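Elbow servo, again

The elbow joint on the little arm started buzzing in August, so I've had it flat on the table with paper under it to catch the screws. Delphine Villanueva printed the grey links for me and they have held up well. The trouble is in the wiring.

I left too much slack when I built it, and the wires catch when the arm folds. Before taking anything off I power it up, send all the joints to centre and check each connector is pushed right home. 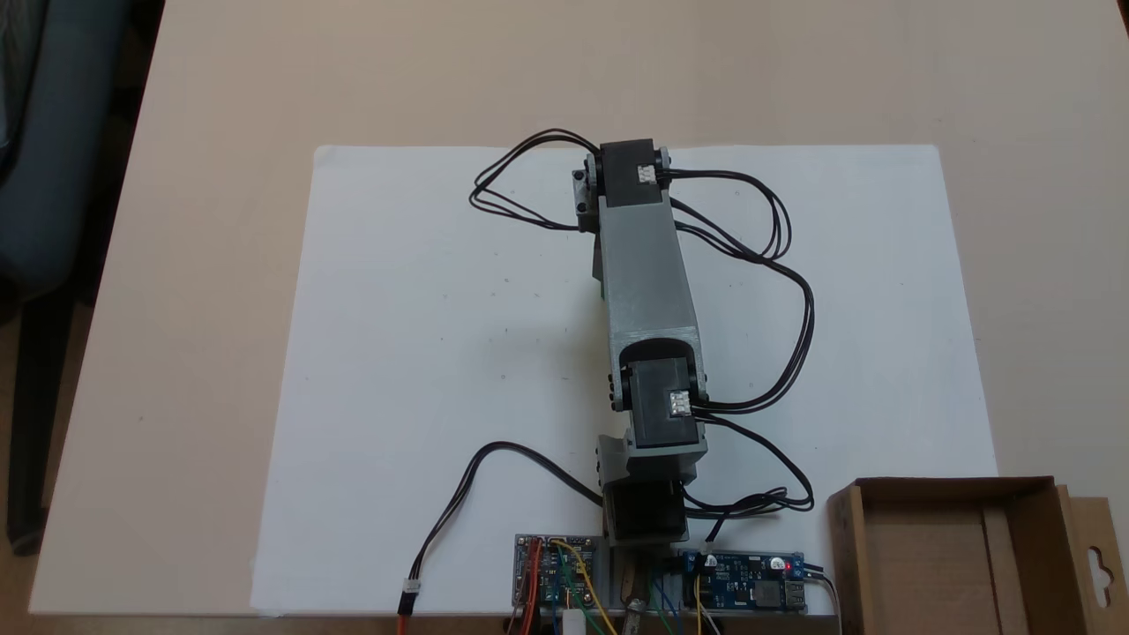
Centring takes 2 goes, as the first move always stops short. After that I undo the horn, turn it back one tooth and tighten it again. The wires get tied to the long link every 5 cm, with a loop left at each joint – not too tight, or they pull out of the plug.

I'll do the base next. The Skotow grease is on order.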